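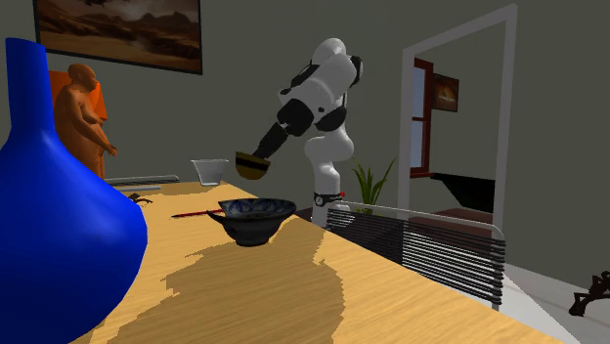
Blue vase, near corner of the table

Does a hard wax oil really hold up on a dining table?
Posted in Finishing & Refinishing, July, 7:42 pm, by grainofsalt

Shopping for a light wood dining table with plenty of dark streaking, and the one we like at Astader comes with a hard wax oil finish. The salesman said it "heals itself." I've owned furniture for a long time and none of it has healed yet. The upcharge over the lacquered version is 18 percent. Does anyone here have one that's more than a year old, with people eating at it every day?

pinknot5
Five years on mine, the Zaugg oil in satin. No rings. We don't use coasters. Buy it.

grainofsalt
No rings at all, or no rings you can see from where you sit? I'm asking because my sister-in-law says the same about hers and I could read a newspaper by the marks on it.

pinknot5
No rings at all. I recoat once a year, takes an afternoon.

tack_cloth
Well there you go. A finish that needs a new coat every year isn't holding up, it's being replaced. My lacquered table has had zero afternoons spent on it in 12 years.

pinknot5
And when the lacquer chips you get to strip the whole top. I rub out the bad spot and go have lunch.

tack_cloth
IF it chips. Mine hasn't.

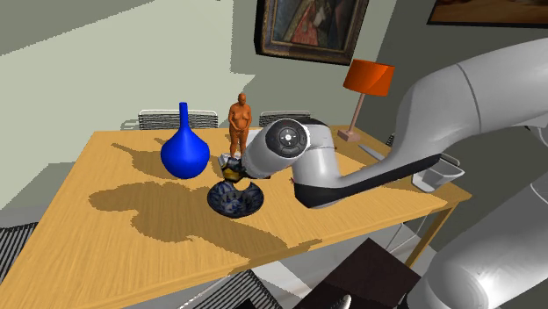 grainofsalt
I tried something today. Astader let me take home a sample block, so I left a wet glass on it overnight, and a spoonful of vinegar next to that. The water left a faint ring that was gone by noon. The vinegar left a dull patch and it's still there. I'd call that a draw, and I wouldn't call it healing. The card that came with it says "resists household liquids" and I'd like to know which household.

oldschool_shellac
How long was the block curing before you got it? These oils need weeks. Half the complaints I read are from people who put dinner on a table that was finished on the weekend.

grainofsalt
No idea. The salesman said "fully cured" but he also said heals itself.

marnie_w_planes
I'd worry less about the finish and more about what's under it. Is the top solid or veneer? On a thin veneer you can't sand out a bad spot more than once or twice, whatever is on it. Preltgate sold a veneer table with an oil finish for a while and people went right through it at the edges.

tack_cloth
This. Ask before you pay.

grainofsalt
Asked. "Real wood" was the answer – I'm going back with a flashlight to look at the underside. If the streaks don't match top and bottom I'll have my answer.

pinknot5
Even if it's veneer the oil is nicer to touch. Lacquer feels like a bowling lane.

tack_cloth
I don't buy tables to pet them.

oldschool_shellac
Shellac, three coats, wax on top. Looks better than either one.

marnie_w_planes
Until somebody spills a drink on it. You say this in every thread.

Related threads
Pleltska floor oil on a desk, bad idea?
White rings: mayonnaise, iron, or leave it alone
How to tell veneer from solid without taking it apart
Water-based poly turned my maple gray (1568 views)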